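Section 4. Running the Two-Handed Cloth Demonstration (Visitor Days)

This section covers the cloth handling demonstration given with a pair of Nudeneo hand-held grippers. It is written for the host, who looks after the visitors, and the operator, who handles the grippers. Read Section 2 (Charging and Cables) before you start. The wording follows the routine Lorne Desjardins wrote for the Lirkbridge open day in August, with changes made afterward by Raili Vuorinen.

4.1 Before visitors come in

1. Choose a bed or a wide table at about hip height. The operator must be able to reach the middle of it without leaning.
2. Spread a patterned sheet over the surface. Plaid works well. Use a plain cloth in a clearly different color for the demonstration itself.
3. Lay the cloth down with its folds left in. Do not smooth it.
4. Close each gripper fully, then open it fully. Both finger pads should meet along their whole length. If one pad has shifted, reseat it as shown in Section 3.
5. Check that each cable hangs free and does not wrap around the operator's wrist.
6. Start a new session on the Nistier recorder and wait for the ready tone.

Note: A lived-in room is fine. Household items may stay where they are as long as the working surface and the floor on the operator's side are clear.

Caution: The linkages can pinch skin. Keep fingers and loose sleeves out of the joints when the trigger is pulled.

4.2 First lift

1. Hold one gripper in each hand. Stand square to the bed.
2. Bring one gripper to the far edge of the cloth and close it on the fabric.
3. Raise that edge a few inches. Let the cloth hang in folds.
4. Keep the other gripper low with its fingers nearly closed. Do not reach for the cloth yet.
5. Hold still while the host explains what the first gripper is doing.
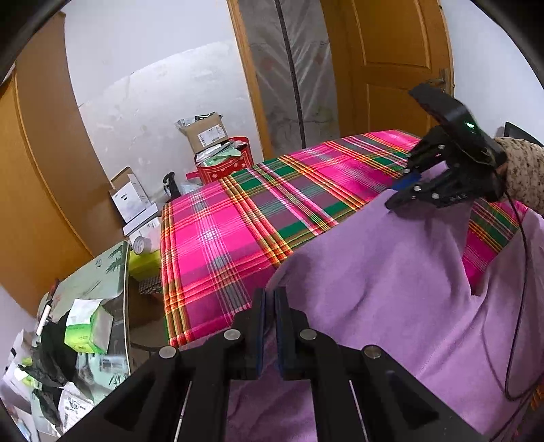
6. Lower the edge and release. Repeat the lift once if visitors at the back missed it.

Most groups want to ask questions at this stage. Take one or two, then move on. At Lirkbridge the first group spent more than 20 minutes on the lift alone and the next group had to wait in the hall.

4.3 Second pinch

1. Lift or steady the cloth with the first gripper if needed.
2. Open the second gripper and lower it over a fold near you.
3. Close the trigger slowly until the fold sits between the two pads. A light squeeze is enough for fleece or knit fabric.
4. Raise the second gripper slightly so that visitors can see the fold leave the bed.
5. Say out loud which hand is moving — people tend to watch the wrong one.
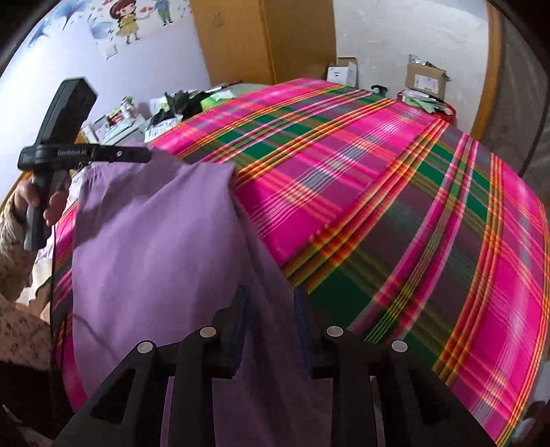
Fig. 4-2. Fold of lavender cloth held between the pads, clear of the bed.

Note: If the fold slips, open the gripper all the way before trying again. Squeezing harder with the trigger half closed will only push the fabric out.

Caution: Do not pull the two grippers apart sharply while both are holding. This strains the pads and can tear thin cloth.

4.4 Letting visitors try

1. Offer one gripper at a time. The operator keeps the other.
2. Show the visitor how to rest the thumb on top and pull the trigger with the fingers.
3. Ask the visitor to pick up a fold close to the near edge. The operator holds the far edge steady.
4. Allow three tries per person.
5. Wipe the handle before passing it to the next visitor.

Thoroddsen carrying cases have a slot for spare pads. Keep one set within reach during this part, as the pads get the most wear here. Replace a pad when the ridges feel flat to the fingertip, or after 200 practice picks if you keep a log.
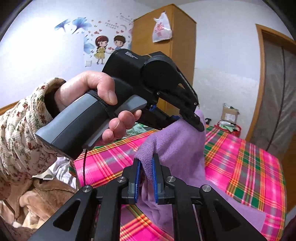
Can children use the grippers?
Children aged ten and over may try one with the operator beside them. Younger children can watch from the end of the bed.

4.5 Closing down

1. Open both grippers and set them on the sheet with the handles toward you.
2. Stop the Nistier session and wait for the light on the recorder to go out.
3. Unplug the cables at the recorder end first. Coil them loosely.
4. Shake out the cloth and check it for snags before the next group.
5. Write down any slips or dropped sessions on the host sheet, with the time of day.

Go on to Section 5 for transport and storage.

Nudeneo Visitor Guide — Section 4, page 29 | Questions: ask for Raili Vuorinen at the Lirkbridge desk | © Nudeneo | Back to top
67 shares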